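# Daltine Floor Puzzle by Huneo

**100 pieces. Ages 6 and up. One missing piece under the couch by the weekend, if your house is like ours.**

The Daltine is a large floor puzzle of a busy harbor town, drawn by Marlina Kusuma, who has never met a rooftop she didn't want to put a cat on. The town is called Sumerham. It has a ferry, a fish market, a school with the bell stuck, a bakery with a line out the door, and a man asleep in a rowboat who has no idea he is drifting out to sea. Children find him first. Adults tend to find him last and then worry about him.

We wanted a puzzle that a first grader could finish without a parent doing all the sky. So there's hardly any sky. Most of the pieces have a face, a sign, a bird or half a sandwich on them, and that gives a kid something to hunt for besides a slightly different blue.

## What's in the box

- The puzzle pieces, cut from thick recycled board
- A fold-out picture of the finished town, so the box lid can stay a box lid
- A drawstring cotton bag for when the box gets stepped on
- A "find it" sheet with the things Marlina hid in the drawing (the answers are on the back, upside down, in very small print, and your child will read them anyway)

## How the pieces work

The back of every piece is printed with one of six patterns: stripes, dots, waves, leaves, checks or plain. Each pattern belongs to one neighborhood of Sumerham. Flip the pile over, sort by pattern, and you have six small puzzles in place of one big argument. Siblings can each take the waterfront or the market and meet up somewhere near the bakery.

If your child thinks sorting is cheating, let them ignore it. The fronts work fine by themselves.

The knobs are chunky and fit snugly. You can slide a finished section across a bare floor if you go slowly and use both hands. On a shaggy rug you're on your own - we've tried it with a baking sheet and with a pillowcase, and neither is something we'd put in a brochure.

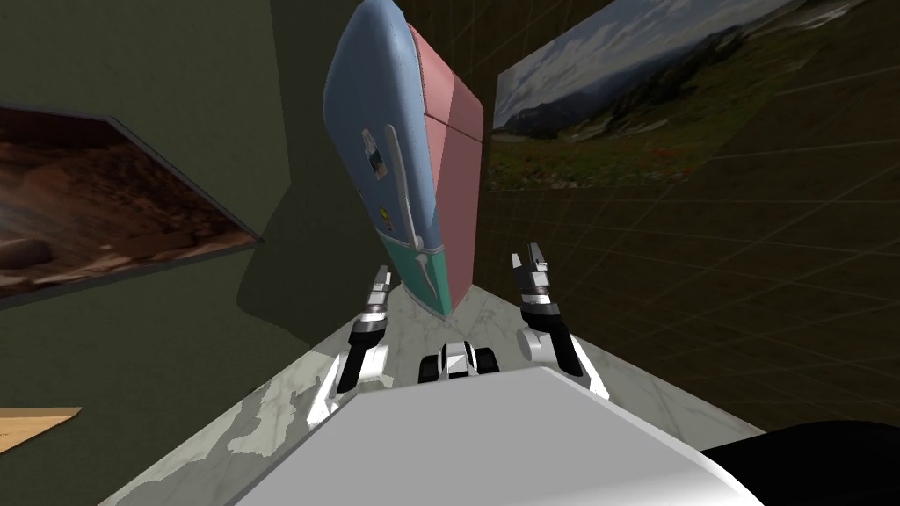
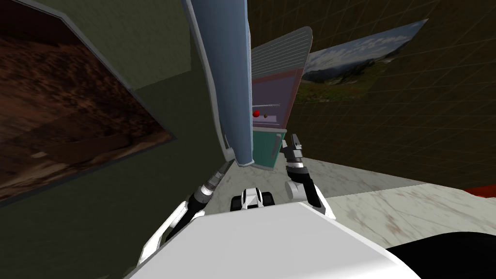
## Is it the right age?

Kids who already do smaller jigsaws will be comfortable here. A younger brother or sister can help with the sorting as long as somebody keeps an eye on what goes in whose mouth. The pieces are big, but toddlers are ambitious.

Older kids finish it faster and then get attached to the hidden things. One of our testers found a goose in a window that Marlina says she doesn't remember drawing. We've left it in.

As for grown-ups, you're welcome to join in. Please don't do the whole edge while your child is in the bathroom.

## Care and cleaning

Wipe with a dry cloth, or a barely damp one for jam. The surface has a matte coating that shrugs off fingerprints and most crayon. It doesn't shrug off soup. Don't soak the pieces, and don't dry them on a radiator, where they'll curl up like old toast.

Store the pieces in the bag or the box. The bag can go in the washing machine on cold. Check it for the fish market first.

## Lost pieces

It happens. Write to us with the pattern on the back and a rough idea of what's missing ("the ferry, the middle bit") and we'll mail you a replacement at no charge for as long as we still print the puzzle. A photo of the gap helps a lot. Drawings of the gap are also accepted and usually better.

Look in the vacuum cleaner before you write. We're only saying.

## Daltine or Wijaya?

The Wijaya is our other floor puzzle, and people ask which to get. It's a night scene at a train station, with darker colors, more people and fewer jokes. It's the harder of the two, and the patterns on the back are subtle enough that you may want to turn a light on. If this is a first big puzzle, get the Daltine. If it's for a kid who corrects the board game instructions, get the Wijaya.

## Shipping and returns

Orders go out within 6 business days, a bit longer in December, when everyone remembers they have nieces. Unopened puzzles can come back for a full refund. Opened ones can too, provided all the pieces are in there. We do check, and yes, it's as dull as it sounds.

Gift wrap is plain brown paper with a string. Add a note at checkout and we'll copy it out by hand, spelling included.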